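Skoltport Youth Hockey Schedule Archive

README, last touched in March

This is the game record of the Skoltport youth hockey league, typed up from score sheets, rink calendars and one shoebox. It covers 10 seasons. If you played here as a kid and want to know whether you really had that hat trick against Letov, this is where dreams go to be checked.

I'm Alfredo Agbayani. I coached the Skoltport squirts and then the peewees, and I kept the sheets when the league office moved and put a stack of them next to a dumpster. I have no official standing of any kind. The league knows the archive exists and has asked me twice to spell its name right.

What's in it

games.csv has one row per game: season, age group, home team, away team, rink, score by period, final score.

goals.csv has one row per goal: game number, period, clock time, scorer's jersey number, assists if anybody wrote them down.

penalties.csv is the same idea for penalties. It is the longest file. Draw your own conclusions.

teams.csv maps every spelling of a team name to the one I settled on. Letov alone has 7 spellings, one of which is a different town.

notes.txt is everything that wouldn't fit in a column, including the game that was stopped because the Zamboni died at center ice and both benches voted to play around it.

Where the numbers come from

Most rows were typed from the yellow copy of the official score sheet. The yellow copy is the third one down, so what you get depends on how hard the scorekeeper pressed. Parents with strong opinions press hard, and their games are very complete.

For 2 seasons there were no sheets left, and I used the results page of the Skolumico newsletter. That gives final scores and not much else. Those rows have "N" in the source column. Please don't work out anybody's shooting streak from them.

The Sikder tournament games are included because Skoltport teams played in them every winter, but Sikder ran shorter periods with a running clock. A goal at 9:40 in a Sikder game and a goal at 9:40 in a league game don't mean the same thing. Filter on the rules column before you compare anything. 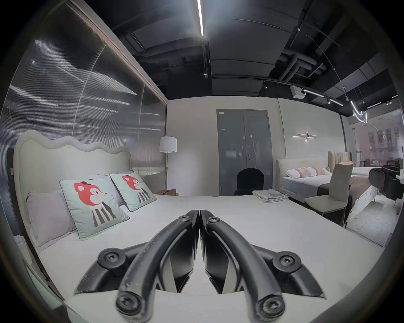 Players are listed by jersey number only. These were children, and some of them are now adults with jobs who would rather not be found by searching their name plus "butt-ending." If you want to match a number to yourself, write to me and tell me the season and the team, and I'll send you your own rows. I won't send you your brother's rows.

Known problems

Jersey numbers 1 and 7 are a mess in anything written by hand. Where I couldn't tell, I left the field blank. An earlier version guessed, and I heard from a goalie who had been credited with 4 goals. He wanted to keep them.

Clock times are as written. Some scorekeepers wrote time remaining and some wrote time elapsed, and one switched halfway through the second period for reasons that died with the pencil. The clock column says "down", "up" or "?".

Overtime is recorded as period 4. The league had no overtime for the younger groups, so a period 4 in a squirt game means somebody's dad ran the clock and got carried away. I kept those goals in and flagged them.

Assists are undercounted everywhere. At the mite level they are pure fiction, seeing as all the skaters on the ice were within a stick length of the puck at all times.

Two Letov home games have identical scores, scorers and penalties. I think one sheet was copied to cover for a lost one. Both are in, both are flagged.

Using it

Do what you like with it. If you print it in a banquet program, please say where it came from, and please don't tell the peewees they lost to Sikder by eleven. They remember it as five.

The files are plain text with commas. They open in any spreadsheet. Import the game number column as text or the leading zeros will vanish and nothing will join up with goals.csv.

Fixes

Send corrections with a photo or scan of the sheet. Memory is not accepted as a source - mine included, and I was on the bench for a lot of these. I get to fixes in the off-season, mostly after 9 p.m. The summer league sheets are still in the shoebox and I haven't decided about them.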